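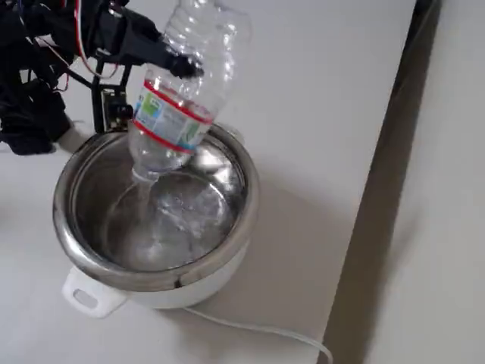

Batholm Kitchen Descaler, 2 kg tub
Sold by Ospina Kitchen Supply
In stock at the Cluvton shop and online

Batholm is citric acid in a tub. The makers would like you to think of it as a "mineral release system", and their leaflet has a drawing of a shield on it. We have asked them what the shield is for and have not had a reply. It is a good, cheap, food-grade descaler and we sell a lot of it, so we would sooner describe it in our own words.

What it does

It dissolves limescale. If you live in Cluvton or anywhere else on the chalk you will know what that looks like: white crust on the kettle element, a grey ring in pans, a film on glasses that comes back the day after you polish them. A weak acid turns the crust into something that rinses away. Vinegar does the same job more slowly and makes the house smell of chips.

What it doesn't do

It won't stop scale coming back. No powder will, whatever the tub says about "lasting protection". It won't remove burnt-on starch, tea stains or rust, and it is not a disinfectant. The leaflet claims a scaled kettle costs you a fortune in electricity. We'd like to see the figures. Descale it because bits in your tea are unpleasant.

How to use it

Kettles: one level tablespoon to a litre of water. Bring to the boil, switch off, leave for 20 minutes, empty and rinse twice.

Stainless steel pans and inner pots: same strength, warm water, no need to boil. Wipe round with a soft cloth and rinse. Rainbow marks on steel usually lift too. Take the pot out of the appliance first and keep the solution away from the heating plate.

Glasses and plastic cups: half strength, cold water, and keep the soak short. Printed designs are a gamble. Some come through it for years and some go patchy, and we can't tell you which yours will be. Try a small area near the base. 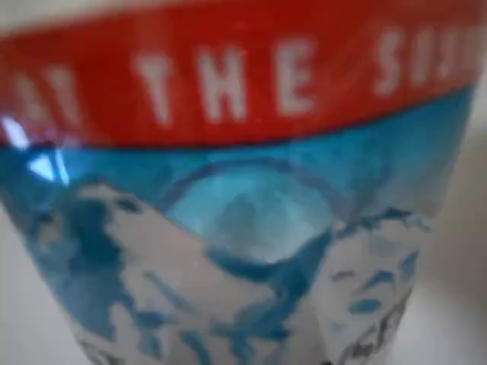 Printed plastic, red above blue. Test any printed design before soaking.

Do not use on marble, limestone, enamel, aluminium or anything with a worn non-stick coating. Never mix it with bleach. Keep it out of your eyes and wear gloves if you have a cut on your hand, or you will find out about the cut.

How we tried it

Ryota Ikeda on our trade counter ran Batholm against the Ellero liquid descaler, which costs a good deal more per dose. He used both on kettles brought in by customers, same soak, same tap. He could not see a difference at the end, and neither could Enda Hanrahan, who wasn't told which was which. Ellero smells of lemon. If that's worth the money to you, we stock it as well. This was a bench in a back room and not a laboratory, so give it the weight it deserves.

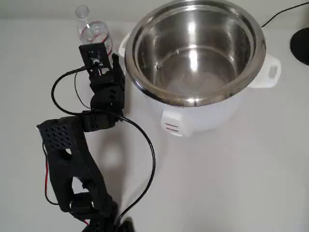

White rice cooker, lid off, stainless steel inner pot.

Details

Contents: citric acid, anhydrous, fine crystals
Weight: 2,000 g
Tub: screw lid, scoop inside (usually buried)
Storage: dry cupboard. It sets solid if damp gets in, but still works once broken up.
Code: BTH-29
Also sold: box of 6 tubs, trade customers only

Questions we get

Will it make my tea taste odd? Only if you don't rinse.

How often should I descale? The leaflet says weekly. The makers sell descaler. Do it when you can see scale.

Is the "Batholm Plus" any better? It has blue dye in it. We stopped ordering it in March.

Customer comments

"Does what it says, minus most of what it says." Nayeli Quintero

"Fine powder, gets up your nose when you open it. Kettle came up well. Three stars because the scoop doesn't match the dose on the label." Jhair Bermúdez

Fair point about the scoop. Use a tablespoon.

Delivery and returns

Unopened tubs can come back to either counter with the receipt. Opened ones can't, unless the seal was broken when it reached you. Page checked 24th October by Nicanor Núñez.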